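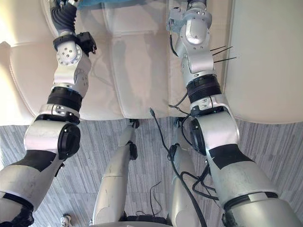

Cream sofa, gray striped carpet. Light bounces off both!

Why do black shirts get so hot in summer? Quick answer -- color. Dark things soak up sunlight. The light turns into heat. Pale things bounce a lot of it away.

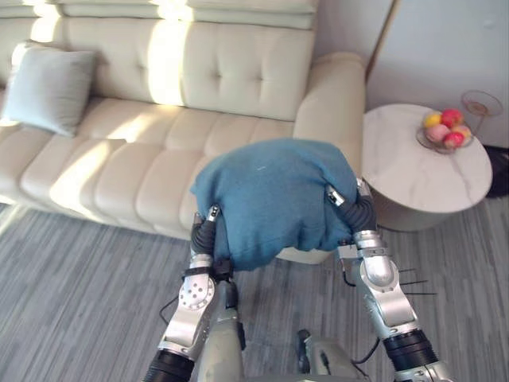
Sunlight looks white but it's really a mix. Red, green, blue, all of it. A white thing sends nearly the whole mix back to your eyes. See the bright patch on the back of the sofa? Almost pure white there, and the leather is cream. Thats a lot of light bouncing.

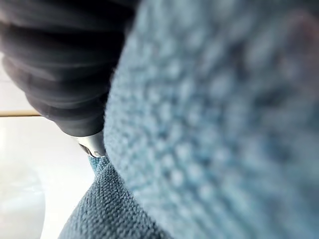 By Ognjen Hodžić, Science Writer, Lodthorpe Kids

Try it! You need 2 sheets of paper, one black and one white. Put them on a sunny windowsill. Wait 30 minutes. Now touch them, one hand on each.

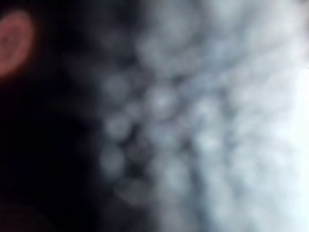 Which one is warmer? Should be the black one. No sun today -- try agian tomorrow. Then test other colors. Red, yellow, dark green, whatever is in the drawer.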